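Stukudik open day, the long version

So I finally made it out to the Stukudik open day! I've been on their mailing list for ages and always had something on, but this year Océane Sawatzky offered to drive and I ran out of excuses.

If you don't know it, Stukudik is a bathroom tile works out past Rutherford. They press and glaze everything on site, and on open day they let you walk the whole line, from the clay bins to the packing hall. Tickets were sold out (386 of them, according to the lady at the gate) and it still didn't feel crowded.

The kiln hall was my favorite part. It's loud in there and you have to lean in to hear the guide, Heather Kerr, who has worked on the glazing side for years and will happily talk about nothing but blues. She passed around test pieces from the Jaltatmont range, and I would have taken the whole tray home if my bag had been bigger. Océane liked the greens. We argued about it all through lunch (cheese rolls, very good, get there early).

After lunch you can wander the showroom by yourself, and I kept drifting back to the marbled floors. I came in wanting plain white and left wanting gray, so there goes my plan!
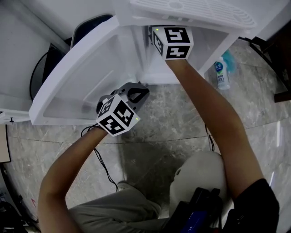

Gray marbled tile on the floor, with a big white fixture above it.

The seconds shop is behind the packing hall. I got a box of Conton edge tiles for 67 dollars, and Océane carried it to the car for me. Parking is on the grass, so wear boots if it's been raining.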